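Giving up the big shop

4 min read

September 22, 2018

Quick one tonight as I've got bread in the oven and it needs turning in a bit.

So. We've stopped doing the big weekly shop. Since July. I said I'd report back and a few of you have been asking, so here goes, badly organised as ever.

How it used to go: drive out to the big place on the ring road, trolley, two hours gone, come home with 2 bags of salad and throw one of them out by the end of the week. Every week. Soft cucumbers. That horrible brown water in the bottom of the fridge drawer. I don't want to know what we spent on coriander we never ate.

Now I walk down to Dumari, the little grocer on the corner by the bus stop, most days after work. Ten minutes there and back if the lights are kind. I buy what we're having that night and maybe the night after. Milk. Fruit. That's it. They do the nice flatbreads as well, which go in the bag every single time whether or not I meant to buy them.

Is it cheaper? Bit. Not on everything. Tins are dearer, washing powder is a lot dearer, and I still get a sack of rice and the loo roll delivered from Trultitz once a month. But the bin is so much lighter. We used to put out a full food caddy and now it's half of one, mostly teabags and onion skins.

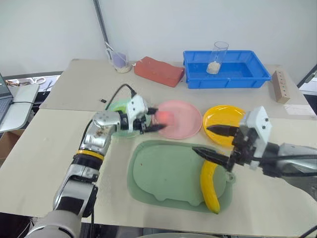 Suppers have got smaller too, and I wasn't expecting that. When there's a full fridge I cook for eight. When there's one aubergine and 200 grams of mince I cook for us. I've started dishing up on the smaller plates as well, and I do think colour helps - a pink plate or a bright yellow one makes a plain omlette look like you tried. Beans on toast on the yellow, very cheering in bad weather. Leftovers now go in next day's lunch box and not in a tub at the back to be discovered at Christmas.

Things that have gone wrong, to be fair about it. Running out of butter at nine at night. Twice. The week I had a cold and could not face the walk, and we ate toast and the emergency soup. Forgetting the bag, so I've now got a drawer of other bags. And if people drop in there's nothing to give them, no biscuits, not a crisp in the house. Used to be I could feed a football team out of the freezer.

Also you do need a bit of a plan. Not a proper one with a chart, I tried that and it lasted four days. I keep a scrap of paper on the side with what's in and what wants eating. Half a cabbage, cheese, that sort of thing. Then when I'm in the shop I look at the paper and buy the other half of the meal. If I've remembered to bring the paper.

Best suppers so far:

Cabbage fried hard with caraway and a sausage chopped up in it. Egg on top.

Tomatoes on the turn, roasted with garlic til they collapse, stirred through pasta. Dumari sell the squashy ones off cheap just before closing, so go late.

Potato and pea curry, out of whatever's in the cupboard plus one bag of peas. Did this three times in a fortnight and got complaints.

I'm going to carry on til the clocks go back and then see. Not sure how keen I'll be on that walk in the dark with sleet coming sideways. Might do every other day. Next time I'll write up the bread, as the new flour is behaving oddly and I've had one loaf you could have propped a door open with.

Right, oven.

We use cookies to remember your settings and see which posts get read. By carrying on you agree to this. OK / Find out more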